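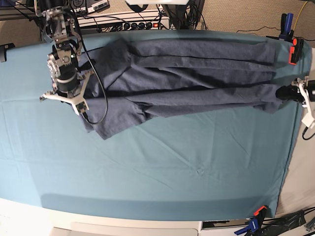

4. Trial of the Grekier two-arm kit on clothing

Project report, Sindstead Technical College
Group members: Ha-neul Ji, Gun-woo Noh, Banafsheh Ranjbar
Supervisor: Jong-dae Son
2023-10-15

4.1 What we were asked to do

The department is deciding whether to buy the Grekier kit for the second-year automation course or to keep renting the older Calloway arms. Our group was given the kit on loan and told to test it on soft items. Another group tested it on boxes and bottles, and their results are in a separate report. We chose clothing because the Grekier brochure lists "household textiles" as a use, and the sales page does not say which textiles or how large.

The questions we set ourselves were whether a student with no robot background could set the kit up from the manual, whether the two arms could work on one garment together, and what would break or wear out first.

4.2 Setup

The kit comes as two arms with grippers, a controller, cables and a software license for one computer. The table is not included. We used a lab table with a teal-blue cloth over it. On the bare table top the white plastic fingers slid along the surface and often failed to get under the fabric. With the cloth there is some give, and the fingers can press down a little before closing.

The cloth has to be clamped. Our first attempt used tape, and the cloth moved every time an arm dragged a garment across it. Clamps on the edge at the right-hand end fixed this. Future groups should put the clamps on before calibrating, as we had to repeat the calibration after moving one.

Setup took us 2 lab sessions. Most of that was cabling. The cables supplied are long and there is no clip or sleeve to hold them to the arm, so a loop of cable can hang low enough to lie on the garment. In the photo at the start of this section a black cable is resting on the trousers in that way. On several runs the cable pulled at the fabric and we had to stop. We recommend that anyone using the kit buys cable sleeves.

The manual covers the wiring well, with clear drawings. The software chapter is weaker. It refers to a menu that is not in the version we were given, and Banafsheh had to write to Grekier support to find where it had gone. Support answered the next day.

4.3 The garment task

We used shirts, towels and one pair of soft gray-blue trousers. The trousers were the hardest item and most of this section is about them.

The plan for the trousers was as follows. They are laid across the table with the waist to the left and the legs to the right. The left gripper takes the leg ends together. The right gripper goes to the waist, which is usually bunched, and takes hold of the top layer. The arms then move apart slowly until the fabric is flat.

Holding the leg ends worked well from the start. They make a narrow bundle and the fingers close around it easily. The waist was the problem. When it is crumpled there are several folds on top of each other, and the gripper often took only one of them. Pulling then made the waist twist. Gun-woo changed the approach so that the gripper came down from above with the fingers spread wide, and this gave better results – though it still depended on how the trousers had been put down.

4.4 Comments on the product

The arms feel solid. The metal brackets did not loosen during the trial. The green indicator light on the arm is useful, and we would like one on each gripper as well.

The finger parts are plastic and wear at the tips. We replaced one set. Spare sets cost $30, and the department should add this to the yearly budget. Astard sells a rubber-tipped finger that is said to fit, but we did not have time to try it.

The power strip and controller sat behind the table and the wiring there became untidy quickly. A proper shelf would help. Hae-won Yoon from the lab office has said one can be built before the course starts in May.

4.5 Recommendation

We recommend buying one kit, with cable sleeves and two spare sets of fingers. We would not use it for trousers in a first-year class. Towels are a better starting exercise, and the program files for them are in the shared folder under room 644.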